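Trutavden 重制合集要不要买？老玩家进来聊聊

版块：主机与单机综合讨论

楼主：灯下补票
7月11日发

各位晚上好，先给大家泡杯茶，这帖有点长。

《Trutavden》重制合集的消息总算坐实了，一代二代加上那个当年只在掌机上卖过的外传，三部打包。风声传了快一年，中间Arell那边一个字都不回应，我都以为又是哪个论坛老哥编出来哄人的，结果昨晚商店页面就挂上来了，连成就列表都有。

我是一代首发就入坑的，那会儿还在念书，和室友轮流打，他白天我晚上，存档互相覆盖过两回，差点为这事搬出去住。所以看到标题画面那盏港口的灯又亮起来，说实话鼻子有点酸。

但是冷静下来一想，又有几个地方拿不准，想听听大家的意见：

一个是画面。商店页写的是“全新材质与光照”，可放出来的几张图我来回看，总觉得雾港那一章太亮了。原版雾港就是要看不清路才有味道，你走到码头尽头才发现没有船，那一下子心里是凉的。现在一片敞亮，那还叫雾港吗？

再一个是存档不继承。二代当年可以读一代的通关存档，好几个支线人物是死是活都看你一代怎么选。重制版说改成开局问卷。问卷！我跟我媳妇讲这事，她说你就填个表嘛，怎么委屈成这样。

还有就是开发换人了，这次由Kevbridge负责移植，他们之前做的那个Lekota重制，大家应该还有印象吧，首周掉帧掉成幻灯片，后来补丁倒是打得挺勤快。

先说这么多，大家随便聊，别吵架就行。

2楼：半块绿豆糕

沙发！楼主这文笔一看就是老玩家，连委屈都委屈得这么有条理，哈哈。

我是二代才进来的，一代一直没补，因为老版在我现在的电脑上死活打不开，试过兼容模式，试过网友做的启动器，打开就黑屏。所以对我这种人来说，能在新机器上顺顺当当跑起来就值票价了，别的都是添头。

问卷那个我倒觉得挺好的呀。我二代是裸开的，系统默认把老船长判成死了，我到很后面才知道他原来可以活着，还能请你喝酒！要是当时有个问卷让我选，我肯定让他活着。

3楼：Pieter Mtshali

先报个到，我是外传那部的死忠，全论坛估计凑不出两桌。

外传这次能上主机我很高兴，不过有一点要提醒大家：原来掌机版的拼图关卡是靠触屏转的，手柄怎么映射，商店页只字未提。Lekota重制里的开锁小游戏也是从触屏搬过来的，结果用摇杆转，转过头了又往回转，我那一关卡了一个晚上，手指头都酸了。Kevbridge要是还用那一套，外传后半段会非常难受。

画面我跟楼主看法不同。雾港原版的雾，一多半是当年机能不够拿来遮远景的，这话主创自己在设定集里都提过。现在机能上来了，把雾收一收，我觉得合情合理。

4楼：灯下补票（楼主）

回3楼：设定集我也有，翻到那页了，原话是“最初是为了遮远景，后来我们舍不得拿掉了”。后半句你可不能给我省了啊！舍不得拿掉，说明他们自己也觉得好。

触屏那个提醒得很及时，我完全没想到。外传我当年没有掌机，是蹭表弟的打了一个开头，后来他升学，机子被家里收走了，到现在我都不知道那个修钟的姑娘后来怎么样了。求别剧透。

5楼：Mandla Coetzee

大家好，潜水很久了，看到这个系列忍不住冒出来。

我对画质没什么执念，比较在意物理手感。老玩家应该都记得，二代换了引擎以后，推箱子、搬木桶那些东西都变得轻飘飘的，一代里一个木桶滚下楼梯能听出分量来，二代就像个纸糊的。 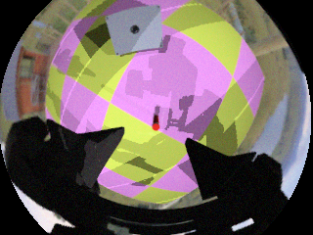
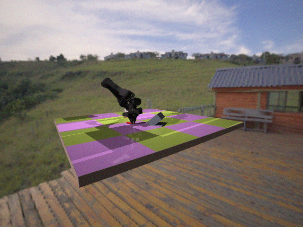
说回二代的木桶。我仔细比过，问题多半出在重力数值和落地音效对不上，东西落得慢，声音又给得早，耳朵先到眼睛后到，人就觉得假。这种毛病改起来不难，就看Kevbridge愿不愿意在这种没人截图的地方花工夫。我猜宣传片里是看不出来的，得等有人实机录一段水车磨坊那关，那里桶最多，一看便知。

价格我觉得还行，三部合一起，比我当年收二手便宜。

6楼：半块绿豆糕

楼上说的“耳朵先到眼睛后到”太形象了！我打二代时老觉得哪里怪怪的，一直以为是我音箱的问题，还换过一对音箱……这钱找谁报销。

7楼：不吃香菜的邮差

我来泼点冷水，楼主别生气。

这套合集我不打算首发买，也劝大家等等。理由很简单，Arell这几年靠老IP吃饭吃得太顺手了，前脚重制，后脚再来个“终极版”，把补丁和几套衣服打个包又卖一遍。Lekota就是这样，首发买的人等于花钱当测试，过了半年出的那版才算能玩。我就是首发买的那个冤大头，成就全打完了，存档还不能转到后来那版去。

要支持情怀，等十月打折再支持也一样是支持。

8楼：Pieter Mtshali

回7楼：Lekota那次我也是首发，火气我理解。不过有一说一，它后来出的补丁首发版也都吃到了，多出来的只是美术集和那几套衣服，不买终极版并不影响玩。存档不能转确实没得洗，这个我跟你一起骂。

我的想法是，外传这种当年就没卖出几份的作品，首发成绩太难看的话，公司一看数据，后面就再也不会有人碰它了。所以我会首发买，算是给修钟姑娘投一票。（楼主放心，没剧透。）

9楼：不吃香菜的邮差

投票这话我听了很多年了。我们投了那么多票，三代在哪儿呢？

10楼：灯下补票（楼主）

哎呀，7楼9楼说得我没法接，三代这事一提大家都沉默。

两位都消消气，其实讲的都有道理。我翻了翻自己的旧硬盘，一代的存档还在，游戏时间331小时，里头怕是有一半是在港口挂着听海浪声睡觉。那时候宿舍临街，晚上吵，戴着耳机听那个声音才睡得着，所以这次音轨有没有重录我也很关心，希望别动那段海浪，那后面有一声很远的钟，每隔一阵敲一次，少了它我是听得出来的。

11楼：Mandla Coetzee

海浪那段我也爱！我记得远处的钟是跟游戏内时间走的，半夜不敲。楼主你挂机的时候要是调到了半夜，可能就听不到了。

12楼：灯下补票（楼主）

真的吗？我一直以为它是固定循环。玩了331小时居然不知道这个，我今晚就把老机器翻出来试。

13楼：豆浆不加糖

路过的新人问一句，没玩过这个系列，喜欢慢节奏的解谜，战斗苦手，适合买吗？要从哪部开始？还有，我看商店页面说收集品一共有500个，看着有点头晕，是必须收的吗？

14楼：半块绿豆糕

欢迎欢迎！我二代都能打通，你肯定没问题，我可是在别的游戏里新手教程都能死的人。二代有个“旅人”难度，战斗基本走个过场，敌人碰你两下自己就跑了。

收集品完全不用管，那是三部加起来的，顺路捡捡就好，里面有些船票背面写了小故事，挺温馨的，看到就翻过来读一读。

15楼：不吃香菜的邮差

给新人一个实在点的建议：从一代开始，但是第二章的灯塔别硬走，先回镇上找铁匠家的小孩说话，他会给你一根绳子。当年这个提示藏得太深，卡住过不少人，我也在里头。重制版要是没加提示，你就记着我这句话。

顺便，灯塔的门锁密码是2751，墙上那幅画能推出来，你要是享受解谜就当没看见。

16楼：Pieter Mtshali

回15楼：你不是不买吗，密码倒是背得比谁都熟。

17楼：不吃香菜的邮差

我只说首发不买，又没说不喜欢。

18楼：豆浆不加糖

谢谢各位，密码我已经手快看到了……没关系，过两天肯定忘。那我先加愿望单，等有人发实机再决定，主要想看看掉不掉帧，我的机器有年头了。

19楼：灯下补票（楼主）

回来汇报一下，老机器开起来了，风扇响得像拖拉机。我把游戏里的时间调到半夜，站在港口听了好一会儿，钟确实没有敲，等到天亮才响了第一声。11楼的朋友，佩服。

合集我大概还是会首发买，媳妇已经批了，条件是阳台的架子这周得装好。到手以后我先跑雾港和水车磨坊，录下来放到这个帖子里，外传的手柄操作就拜托3楼来讲。

20楼：Pieter Mtshali

没问题，外传包在我身上。你录雾港的时候记得把亮度调到默认，不然咱俩又得吵一轮。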